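Pressemitteilung

Grevard schließt Greifervergleich an gefalztem Papier ab: Fingergeometrie wirkt stärker als Greifkraft
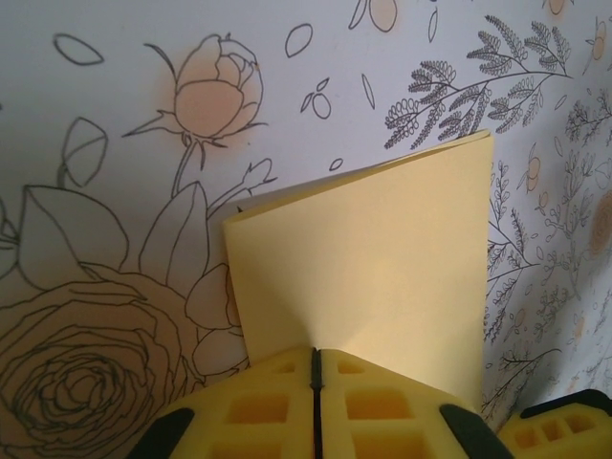 Prüffeld, 10. April 2018 — Grevard hat die Ergebnisse einer Vergleichsreihe veröffentlicht, in der vier Greiferausführungen an dünnen, biegeschlaffen Werkstücken erprobt wurden. Gegenstand der Untersuchung war das Aufnehmen, Halten und Absetzen einzelner, einmal gefalzter Papierbögen. Beteiligt waren neben Grevard die Unternehmen Tosix als Lieferant der Robotersteuerung und Prirkex als Hersteller der Greiferfinger. Die Reihe trägt den Projektnamen Okonkwo und ist Teil eines mehrstufigen Programms zur automatisierten Handhabung von Papier- und Kartonerzeugnissen.

Insgesamt wurden 1235 Greifvorgänge aufgezeichnet und ausgewertet. Als wichtigste Einflussgröße auf die Haltesicherheit erwies sich die Geometrie der Fingerspitze. Die eingestellte Greifkraft hatte innerhalb des geprüften Bereichs einen deutlich geringeren Einfluss. Zu hohe Kräfte führten an der Klemmstelle zu bleibenden Abdrücken, ohne dass der Bogen ruhiger stand.

Ausgangslage

In der Weiterverarbeitung von Karten, Einlegern und Faltblättern werden Einzelbögen überwiegend mit Saugern bewegt. Dieses Verfahren ist bei geschlossenen, glatten Oberflächen bewährt. Schwierigkeiten entstehen, sobald ein Bogen bereits gefalzt ist und aufrecht übergeben werden soll, etwa in ein Kuvert oder in einen Schuber. Der Sauger greift dann nur an einer der beiden Hälften an, die andere bleibt ungeführt. Mechanische Zweibackengreifer können den Bogen an einer Kante fassen, sind aber meist für starre Bauteile ausgelegt und bringen die Klemmkraft auf eine für Papier ungünstig kleine Fläche.

Die Vergleichsreihe sollte klären, welche Fingerform sich für die Übergabe an der Unterkante eignet und welche Anforderungen daraus an Steuerung und Kameratechnik folgen. Eine Leistungsbewertung vollständiger Anlagen war nicht vorgesehen.

Geprüfte Ausführungen

Alle Ausführungen wurden am selben Roboterarm und mit derselben Antriebseinheit betrieben. Gewechselt wurden ausschließlich die Finger.

Ausführung A: starre Finger mit ebener, unbeschichteter Klemmfläche.
Ausführung B: starre Finger mit ebener Klemmfläche und elastischer Auflage.
Ausführung C: gelbe Kunststofffinger mit rechteckigen Vertiefungen im Fingerkörper.
Ausführung D: Finger mit keilförmig zulaufender Spitze und verkürzter Klemmfläche.

Die Finger der Ausführung C stammen aus einer Kleinserie von Prirkex. Beide Finger schließen in der Mitte entlang einer geraden Trennlinie, sodass die Unterkante eines Bogens über die gesamte Breite der Klemmfläche anliegt. Ausführung D wurde nachträglich in das Programm aufgenommen, nachdem Vorversuche gezeigt hatten, dass breite Finger beim Einfahren in enge Fächer anstoßen können.

Versuchsaufbau

Die Kamera war handgelenknah am Arm befestigt und auf den Bereich oberhalb der Fingerspitzen ausgerichtet. Klemmstelle und Bogen blieben damit während der Bewegung gemeinsam im Blickfeld. Eine zweite, ortsfeste Kamera wurde in den Vorversuchen betrachtet, im Hauptprogramm jedoch nicht eingesetzt, da der Arm den Bogen in mehreren Stellungen verdeckte.

Als Prüfkörper dienten hellgelbe Papierbögen, mittig gefalzt. Die Falzung erfolgte von Hand nach einer Arbeitsanweisung, um die in der Praxis übliche Streuung des Öffnungswinkels zu erhalten. Die Bögen wurden an der Unterkante gefasst und aufrecht gehalten.

Der Hintergrund bestand wahlweise aus einer einfarbigen Fläche oder aus einem weißen Bedruckstoff mit schwarz gezeichneten Blüten, Blättern und Zweigen, teils pfirsichfarben hinterlegt. Das gemusterte Motiv wurde bewusst als erschwerte Bedingung für die Kantenerkennung gewählt. Feine Linien, die unmittelbar hinter der Papierkante verlaufen, werden von einfachen Verfahren leicht als Teil der Kontur gewertet.

Ablauf der Messungen

Jeder Greifvorgang umfasste das Anfahren, das Schließen der Finger, eine Haltephase, eine Schwenkbewegung und das Absetzen. Nach dem Schließen wurde eine Haltezeit von 500 Millisekunden eingehalten, bevor der Arm anfuhr. Diese Zeit wurde in den Vorversuchen ermittelt. Kürzere Werte führten dazu, dass die freie Oberkante beim Beginn der Schwenkbewegung noch nachschwang und die Kameraauswertung einen falschen Öffnungswinkel lieferte.

Aufgezeichnet wurden Fingerstellung, Motorstrom, Armposition und Kamerabild. Die Steuerung von Tosix versah alle Daten mit einem gemeinsamen Zeitstempel. Ein Greifvorgang galt als bestanden, wenn der Bogen bis zum Absetzen in der Klemmung verblieb, seine Winkellage innerhalb des zulässigen Bereichs lag und an der Unterkante keine Beschädigung festgestellt wurde. Bögen mit sichtbaren Abdrücken wurden aussortiert und nicht erneut verwendet.

Ergebnisse

Ausführung A hielt den Bogen sicher, solange dieser genau mittig gefasst wurde. Bei seitlichem Versatz drehte er sich während der Schwenkbewegung um die Klemmstelle. Eine Erhöhung der Greifkraft verringerte diesen Effekt nur geringfügig und erhöhte zugleich den Anteil beschädigter Unterkanten.

Ausführung B zeigte eine bessere Haftung. Nachteilig war das Verhalten beim Öffnen: Die elastische Auflage gab den Bogen verzögert frei, wodurch er beim Absetzen teilweise mitgezogen wurde. Der Effekt nahm mit der Zahl der Greifvorgänge zu und ließ sich durch Reinigen der Auflage vorübergehend beheben.

Ausführung C erreichte das ausgewogenste Ergebnis. Die breite Anlage an der Unterkante stabilisierte beide Bogenhälften, auch wenn diese leicht auseinanderstanden. Die Winkellage blieb in der Haltephase weitgehend konstant. Bei der Kameraauswertung störten anfangs die Kanten der Vertiefungen im Fingerkörper, die als Papierkanten gewertet wurden. Nach Hinterlegung einer Maske für den Fingerbereich trat dieser Fehler nicht mehr auf.

Ausführung D war bei beengten Platzverhältnissen im Vorteil, hielt den Bogen aber weniger ruhig. Für kurze Übergabewege wird sie dennoch weiterverfolgt.

Kameraauswertung

Vor einfarbigem Hintergrund ermittelten alle erprobten Verfahren die Oberkante des Bogens zuverlässig. Vor dem floralen Motiv fielen die Unterschiede erheblich aus. Ein rein auf Helligkeitssprüngen beruhendes Verfahren folgte wiederholt den gedruckten Linien und verlängerte die Papierkante in den Hintergrund hinein. Ein kombiniertes Verfahren, das zusätzlich den Farbton der Papierfläche berücksichtigt, lieferte stabilere Konturen.

Als weitere Störgröße wurde die unterschiedliche Helligkeit der beiden Bogenhälften festgestellt. Durch den Falz steht eine Hälfte stärker zum Licht als die andere. Wird der Schwellwert zu eng gewählt, erkennt die Auswertung nur die hellere Hälfte und verschiebt den berechneten Mittelpunkt. Grevard empfiehlt, beide Hälften getrennt zu segmentieren und erst danach anhand der Falzlinie zusammenzuführen — auch wenn sich der Rechenaufwand je Bild dadurch erhöht.

Steuerung

Die Steuerung von Tosix wurde in zwei Betriebsarten eingesetzt, mit fester Schließposition und mit Begrenzung des Motorstroms. Bei Einzelbögen war die feste Schließposition besser reproduzierbar. Die Strombegrenzung reagierte auf die geringe Materialdicke nicht empfindlich genug, um zwischen leerem und belegtem Greifer zu unterscheiden. Für die Belegungsprüfung wird deshalb das Kamerabild herangezogen. Der Parametersatz für Ausführung C ist in der Projektdokumentation hinterlegt.

Einschränkungen

Die Ergebnisse gelten für das verwendete Papier und die beschriebene Griffposition. Gestrichene Papiere, mehrfach gefalzte Bögen und Karton wurden nicht untersucht. Luftfeuchte und Raumtemperatur wurden protokolliert, jedoch nicht gezielt verändert. Angaben zum Verschleiß der Finger lassen sich aus dem Umfang der Reihe nicht ableiten.

Weiteres Vorgehen

Im August beginnt die zweite Stufe des Projekts Okonkwo. Vorgesehen ist ein Dauerlauf mit Ausführung C, bei dem je Fingerpaar etwa 500 Greifvorgänge ohne Nachjustierung gefahren werden. Parallel überarbeitet Prirkex die Fingerspitze. Geprüft wird eine Mischform, die die breite Anlage der Ausführung C mit der schmaleren Kontur der Ausführung D verbindet. Tosix stellt hierfür eine geänderte Firmware bereit, die den Wechsel zwischen beiden Betriebsarten innerhalb eines Greifvorgangs erlaubt.

Der Prüfbericht mit Messprotokollen und Parameterlisten kann von Fachanwendern bei Grevard angefordert werden. Konstruktionsdaten der Greiferfinger sind nicht Bestandteil des Berichts.

Über Grevard

Grevard entwickelt und erprobt Handhabungslösungen für flache und biegeschlaffe Materialien. Zum Leistungsumfang gehören Machbarkeitsuntersuchungen, Vergleichsprüfungen von Greifern und die Auslegung kameragestützter Übergabestationen.

Pressekontakt

Grevard, Abteilung Technische Kommunikation
Abdruck honorarfrei, Belegexemplar erbeten.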